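The Lock Schedule

Ketsara Boonyarit began the lock schedule on the Saturday the tenants of Erkska House were due to be gone. The form had four columns: door, hardware, condition, key. She filled in the first two from the stairwell, reading down the corridor from the fire door.

The building had 17 flats and one office. Avcı, the managing agent, had supplied keys for 13 of them. The remainder were to be drilled, and the cost charged against the deposits. A door was either keyed or drilled; the form gave no third entry. 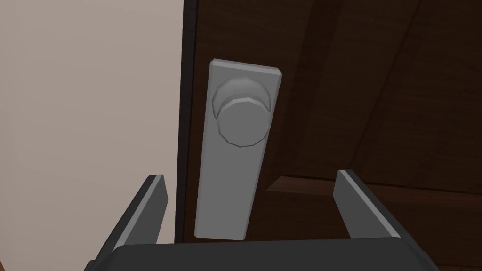
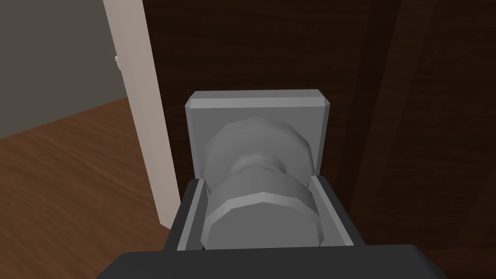
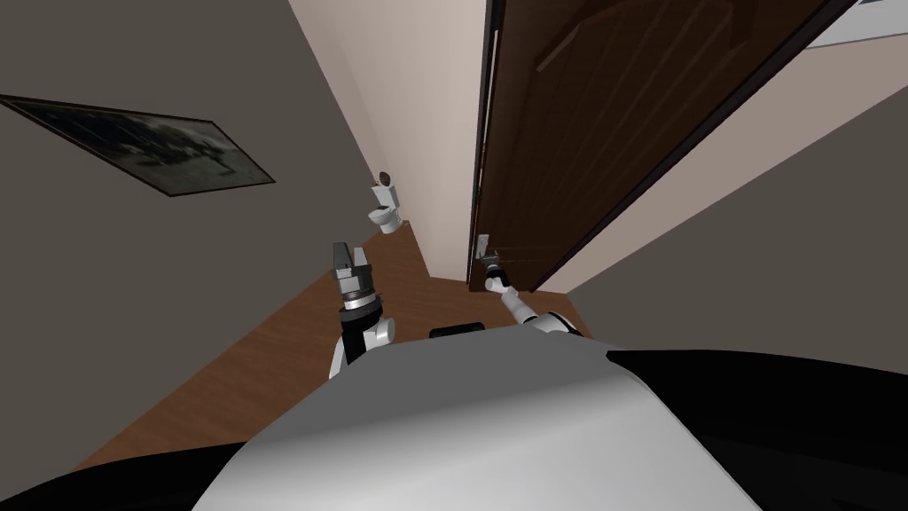 Flat 9 was on the drill list. She set down the case, checked the number against the sheet and knocked, as the procedure required. She waited two minutes by her watch. She knocked again and wrote the time, 10:40, in the margin.

On the second knock a voice asked whether she was from Fomus.

"No," Ketsara said. "Fomus does the boilers. I do the locks."

"The letter said October."

"It is October."

There was a pause. A chain was drawn back, then a bolt. Neither appeared on the schedule. The man who opened the door was wearing a coat and holding a kettle by its base. Behind him the flat had been packed into boxes, each labeled with its weight in pounds. The heaviest was marked 100 and had been placed nearest the door.

He said that he had a key, that he had always had a key, and that the agent had never asked him for it. He took it from his coat pocket and held it out. She tried it in the lock with the door open. The bolt threw cleanly, both turns. She recorded the condition as good.

"What happens to it now?" he asked.

"The cylinder comes out and goes in a bag. The key goes in with it."

"And the bag?"

"The bag goes to Avcı."

He considered this, then asked if she could do the other doors first. There were some 2 hours of work on the floor above. Ketsara looked at the form, which did not specify an order. She wrote the number 9 at the bottom of the sheet, below the last line, gave him back the key and carried the case upstairs.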